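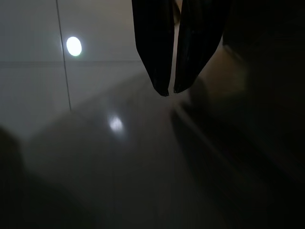
Choosing a surface for a workroom takes more patience than most people expect, says the owner of Pellell, a small shop for tiles and panels which also fits what it sells. We met her in April in the showroom, over strong coffee. She prefers that I do not print her name. "Write only Pellell," she told me, "the customers know who I am." Her first advice is about gloss. On a pale, shiny surface with large squares, a lamp comes back as a small white oval with a sharp edge, and lower down there can be a second spot, softer and more grey. "Some people love this, because the room becomes lighter. Others call me after one week and ask for matt."

I asked her about the seams. She likes them thin and dark. "A white seam is beautiful for one month. Then you clean it every Saturday of your life." For a workshop in Busero her team laid 1312 pieces last winter, and the client changed his mind on the colour of the seams 3 times. She laughs about it now, but at that time she did not laugh.

And the cleaning? She uses warm water, a little soap and a soft cloth, and she dries the surface at once. Wax she does not allow. "With wax you see every finger."

Her next work is a kitchen for the Brendel guest house, where she must save 300 old pieces and find new ones to match them. She has already been to two warehouses, and the grey was wrong in both. "Too blue," she said, and went to answer the telephone.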